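Ekora puts memory-swapping arm in the budget, one line below the coffee contract

Ekora, the office equipment refurbisher with its main workshop on Bevan Street, will ask its owners in May to pay for a robot arm that handles memory in secondhand desktop computers. The request has been through six drafts. Jad Zein, who runs the workshop and wrote all of them, said the arm itself had never been the hard part.

"The arm has a price. You can look it up," Zein said. "Then you need something for it to stand next to, something to hold the computer still, something to hold the parts, and a person to explain to the insurer what all of it does. Those don't come in the box."
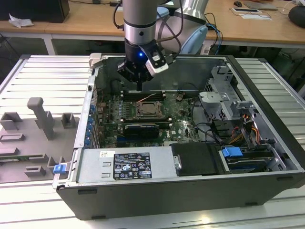
The gripper over the memory slots of a desktop tower, with the fixture tray alongside on the bench.

The workshop takes in up to 3,000 retired machines a year, mostly from schools and county offices that have finally admitted they need new ones. Each has to be opened, checked, stripped of whatever won't sell and given enough memory to run something recent. Zein's staff are good at this and, by his account, tired of it.

Two suppliers were asked to quote. Sestel offered a complete cell with a service plan, a training course and a binder. Drarkow offered the arm and the gripper and wished everyone luck. Ekora's draft budget goes with Drarkow and sets aside $400 for printed trays and spare gripper fingers, a figure Zein described as "optimistic, but it fit in the column."

The plan covers memory work only. Processors, coolers and power supplies stay with people for now, as do cables, which Zein said he would not wish on any machine. Towers will be laid on their sides with the panel off before they reach the arm, and a technician will remain at the bench to load parts and press the stop button if the mood takes them.
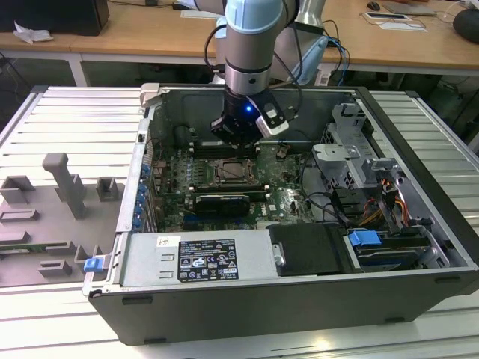

An open tower on the slatted bench, its processor socket bare and the arm reaching in from overhead.

No jobs are tied to the purchase, according to the budget note. It does propose moving one technician from memory to final testing, a transfer for which there are already several applicants.

The owners have asked for a payback estimate before they vote. Zein's first version assumed the arm would work through lunch. The current one assumes it will stop for lunch with everybody else, until the insurer agrees to let it run unattended.

If the money is approved, the order goes in the following Monday. The coffee contract is up for renewal at the same meeting and is expected to take longer.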